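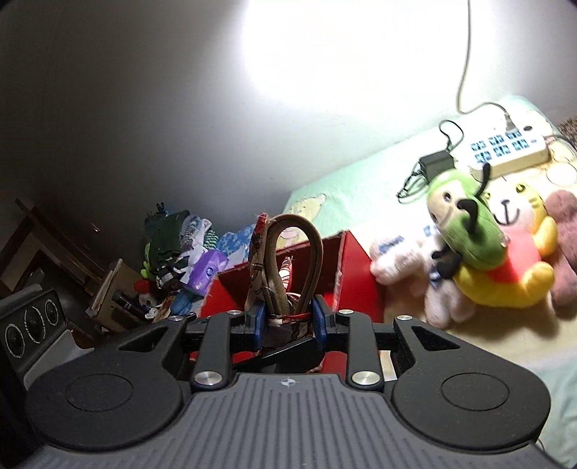 Grildale, 3/5/26

In our group we now have a written rule for hand-held gripper work in real homes: do not clean the room first. The toys stay on the sheet, the power strip stays by the wall. I was against this rule in September, and I was wrong.

My own part of the text is about soft things with straps. The pads must press from two sides, and the loop should stay free above the jaws — if it goes between the pads, we mark the try as bad and repeat it. After 55 tries the operator takes a break, also when he feels fine.

Rule 2 I still don't like. It says cables may stay in view but must not touch the tool. In a small room this is hard to keep. I wrote to Zaven for a better wording and I wait for the answer.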